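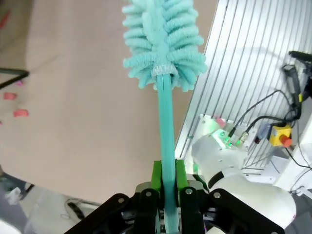
The presence check on the Ulstead sweeping cell failed during the second block of trials, and the arm was allowed to run while a person was working at the shelf. No contact took place and no one was hurt. This report covers the fault, the way it was found, and the changes made to the controller. It does not cover sweeping quality, which is in the interim report. The cell has two independent ways to stop. One is the emergency stop, the red button in a yellow housing on the slotted aluminum panel behind the arm. The other is the presence check, which runs in software and is meant to hold the arm before anyone needs the button. Only the second one failed.

1. Task and setup

The task is to sweep small colored scraps from a table and from a two-tier shelf standing on it. The arm holds a microfiber tool by its handle. Each trial is made up of strokes. A stroke starts with the tool above the surface, lowers it, draws it along a planned line, and lifts it again. Between strokes the arm returns to a hover pose and waits for the next target.

A person stands behind the shelf and lays out the scraps. The layout is changed many times in a block, so hands go in and out of the shelf area often. Taking the arm all the way home for every change was tried in the first block and made the session too long. The group then switched to a hold at the hover pose, released by the presence check.

Three pieces of software are involved:

Illard: plans the strokes and sends them to the arm.
Ramalho: watches the shelf area and publishes a state, either CLEAR or OCCUPIED.
Stroke gate: a short script written by the group. It sits between the two and passes a stroke only if the state is CLEAR.
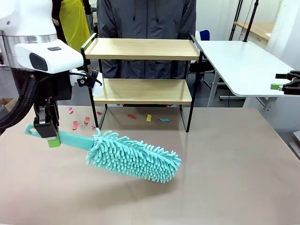

The watched area was set as a box around the shelf, with a margin on all sides. It was checked at the start of the block by putting a forearm in from the front, the back and each end. Ramalho reported OCCUPIED every time. The check took place with the arm parked at home. This matters in section 3.

2. What happened

Late in the block, the person at the shelf was moving scraps between levels when the arm left the hover pose and began a stroke along the front of the table. The person stepped back and the operator at the console pressed pause. The tool stayed on the table side of the shelf for the whole stroke. The planned line did not cross the shelf footprint, so the position of the arm was correct. The release was not.

The operator's screen showed CLEAR at the time. The first assumption was that the hand had been outside the box. The recording ruled this out: the hand was well inside it, and had been for several seconds.

The block was ended at that point and the power to both arms was removed. The log was copied before anything was restarted.

3. Finding the cause

The block had 146 strokes. The log held 1,484 state messages from Ramalho, fewer than expected for a session of that length. The messages were plotted against time and gaps could be seen right away. In each gap the stroke gate had kept using the last message it received.
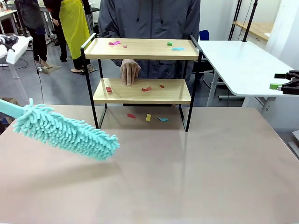 Ramalho does not publish a state when it cannot make one. If the tool or the forearm of the robot covers too much of the view, the frame is dropped and nothing is sent. The manual says this, in a table of settings near the back. The group had read it as a note on performance.

The stroke gate stored the state in a single variable with no time attached. When messages stopped, the variable kept its old value. If that value was OCCUPIED, the arm waited longer than needed, and this was put down to slow planning. If it was CLEAR, the gate stayed open with nothing behind it.

All strokes were then compared with the age of the state used to release them. 17 strokes had been released on a state older than 2 seconds. In most of these the area was in fact free. The one described in section 2 was the only release with a hand inside the box.

The start-of-block check could not have found this. With the arm at home nothing covers the view, no frames are dropped, and the gate sees a steady stream.

4. Changes

a) Every state message now carries the time of the frame it was made from. The gate compares this with its own clock and treats any state past the age limit as OCCUPIED.

b) The gate starts in OCCUPIED. Before, it started in CLEAR so that it could be tested on the bench without Ramalho running. This had been left in from the summer.

c) If the state goes stale during a stroke, the arm stops where it is and lifts only on a key press at the console.

d) The start-of-block check is done twice, once with the arm at home and once with the tool at the hover pose.

e) The hover pose was moved toward the near side of the table, away from the line between the sensor and the shelf.
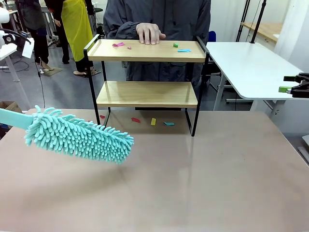 Figure 4. Tool held over the table, with a person's hand on the back edge of the top board.

5. Retest

The retest was done with the arm disabled and the gate replayed against the saved log. All 17 late releases were refused. The gate also refused a number of strokes that had been safe. These came from short gaps in which the clocks of the two computers had drifted apart, and they went away once both were set from the same time server.

A live retest with foam blocks in place of hands was run at the Nodstead lab on Tuesday. The lens was covered with card during the hover and during a stroke. The gate held in the first case and the arm stopped in the second. The lift after the key press was jerky and is still open.

6. Remaining issues

The presence check is not a rated safety function and the changes above do not make it one. One sensor still covers the whole shelf, and the space under the lower board is seen poorly when the tool is low. A second sensor on the far side has been requested. Until it is fitted, layout changes are made with the arm at home and the console paused, and session time is planned to allow for it. The age limit was chosen from the log and should be checked again if the camera rate is changed.

October
By the Ulstead sweeping cell project group

Last updated: October
Contact: Nodstead lab front desk
© Ulstead project group
Back to top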